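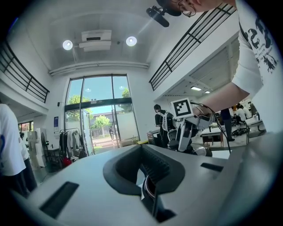
Handheld grippers on the packing line, what happens to us?

lieven_va
Posted in Packing & Warehouse
Our place (Jastov, small parts) is bringing in arms for bench packing. First they want us doing the job with hand held grippers so the arms can learn off it. 4 weeks of it, headset on as well. Anyone been through this? Extra money or just tough luck?

mshboul
Did it in February. We got nothing extra till we asked. Wrist goes first, ask for proper breaks. Target was 1200 goes each, I managed 835 and no one shouted.

floorv
835 is good going!! I'd have chucked it at the wall by then

ans_vh
Unpopular maybe but I liked it. Sitting down, no lifting. Beats nights on the belt

mshboul
Sure, but you're teaching the thing that gets your bench. At ours two benches went and the people got moved to returns. Same pay, worse hours.

ans_vh
Moved isn't sacked though. Returns was short staffed before any of this

jinfeng_x
Depends what's in writing. Mishra site signed that no one loses grade for a year, we signed nothing. Get it before you start not after, once they have teh recordings you've got nothing to bargain with

lieven_va
Good point. Manager says "nothing changes" but wont put it in an email

floorv
lol. then it changes

jinfeng_x
Ask who keeps the headset video too. Ours had voices on it

lieven_va
Voices?? right, asking tomorow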